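Desktop computer case (inside layout)

A desktop computer case, also chassis, tower or just "the box", is the housing that holds the main parts of a personal computer. This article covers the inside: what sits where, how it's fastened, what usually gets pulled out and in what order. For the outside (feet, bezels, front buttons) see the entry on front panels.

Overview

Most cases are folded sheet steel, painted or bare. One side comes off. Behind it: power supply, motherboard, drive bays, a fan or two, and a lot of cable. Office machines tend to be smaller and tighter than home builds and the makers like their own shapes for brackets and carriers. Home builds more standard, screws everywhere.

Side walls often have rows of slots. Some are for air, some for hooking brackets or tying down cable. Hard to tell which from looking, and on older cases plenty of them do nothing at all because the same panel was stamped for several models.

Power supply

A metal box, normally in a top or bottom corner. Takes wall current, gives out the lower voltages the board and drives want. Held by four screws at the back in the common layout; small office units may use a catch or a sliding bracket as well. Not to be opened. Parts inside can hold a charge after the plug is out.

The shell carries a label with the ratings and often a set of safety marks printed or pressed into the metal. These vary by country of sale. Styliani Galanis, in her repair notes for the Brimside workshop, tells readers to copy down the rating label before removal, as it often ends up facing the wall once the unit is back in.

Main power cable to the board has 24 pins on most full-size machines, with a clip on one side. Press the clip, rock gently, dont pull on the wires. A separate smaller plug feeds the processor.

Motherboard and socket

The board is the large flat circuit board that everything else plugs into. Green for many years on office machines, other colors on home boards. It stands off the case wall on short brass or steel posts so the solder side doesn't touch metal.

The processor socket is usually toward the upper part of the board. On the type with a metal retention frame, a lever arm at the side holds the frame shut. Lift the lever, frame opens, processor comes straight up. No force needed. Around the socket there are capacitors and chokes, which smooth the supply to the processor, and these are easy to knock with a slipped screwdriver.

An empty socket should not be left open for long. The contacts are fine and gold-colored, and on many sockets they are tiny sprung pins that bend if touched. A bent one can sometimes be teased back with a needle. Often not. Boards sold new come with a plastic cover for this reason, and a used board shipped without one is a common source of complaints.

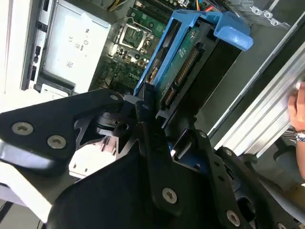 Drive carriers

Drives can be screwed straight to the bay but many office cases use a plastic carrier (also caddy, sled, tray). Colored blue in some lines, green or purple in others, the idea being that colored parts are the ones a person may touch without tools. Not a fixed rule across makers.

A typical carrier flexes at the sides. Pins on the inside go into the screw holes of the drive. Squeeze the tabs, slide out. Unplug both cables first, data and power. Carriers are rarely swappable between brands and Valdemar Skov's parts list, the one most small shops seem to use, gives 22 shapes that look alike and don't fit each other.

Order of taking apart

No single correct order. The one taught in the Flunness evening course:

Power off, unplug, hold the power button a few seconds.
Side panel.
Drive cables, then carriers.
Add-in cards.
Cooler, then processor.
Memory.
Power supply.
Board last.

Charoen Thepsuriya argues for taking the power supply out early in small cases, since it can block the way to the processor cooler. Both ways are in use.

Screws

Coarse thread for the power supply and panels, finer for some drives and fans. Mixing them strips the hole. Torx heads turn up in office machines, often with a slot cut across so that a flat driver works to. Keep them in seperate cups.

See also

Front panels; Case fans; Thermal paste; Drive bays

Comments (3)

Athina Sfakianakis
Helpful, thanks. Could the fan part get its own section? Mine rattles and I have no idea which one it is.

Stavros Tzavaras
Carrier section is right about brands. Bought 11 used ones for our school machines, wrong shape, all of them. Check the pins before ordering!!

old_beige_box
"Do nothing at all" lol. One of those slots on mine holds the speaker.

Plirklow uses cookies to remember your settings and count visits. By reading on you accept this. Manage choices | Accept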